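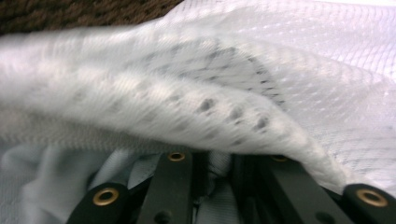 The folding gets done on the floor at Antonina Yurchenko's place. She has a table, but a tablecloth or a curtain panel hangs off the sides of it and slides, and the carpet holds a piece of cloth where she puts it.

Yurchenko runs Pralleo, a linen rental business with 200 pieces on its shelves. Most are plain cottons. The ones that take the time are the sheers and meshes, which go out over a colored underlayer and come back in a bag with everything else.

"Mesh doesn't want to hold a line," she says. "You press it flat and it comes up again in a big soft roll. So I let it roll. I just decide where."

Her method starts with a shake, outdoors if the weather allows. The piece goes down on the carpet and she smooths it from the middle toward the edges with the side of her hand. Then she looks at the weave. Most meshes have some kind of grid in them, and if the grid runs at a slant to the hem, the piece has been pulled out of shape. She tugs the opposite corners until it straightens out.

White over white is hard to see, and she works by a window in the morning. Anything printed or stitched on the lower layer shows through as a gray shadow, and she uses that as a guide. When the shadows of a row of dots sit where they should, the layers are lined up.

The first fold is in half, the second in half again. After that she stops folding and rolls the cloth around a cardboard tube. A sheer folded down to a small square will carry the creases for weeks, and steaming a mesh on the day of an event is a job she would like to avoid. She buys the tubes from Gatell in bundles of 25 and cuts them down with a bread knife.

Slippery fabrics are treated differently. Satins and smooth linings get a sheet of tissue inside each fold – two sheets if they will be put away until November or later. They are stored flat, never more than seven to a shelf.

Feng-yi Yau, who alters curtains under the name Nimance, learned the tube method from her and changed it. She bastes the hem closed with a few long stitches before rolling so the edge can't curl back on itself. It adds 10 minutes to a panel. Yurchenko tried it for a while and gave it up.

"It's better," she says. "I don't have 10 minutes."

Both agree on pins, which they don't use on mesh at all. Yau keeps a jar of plastic clips by her machine for the purpose.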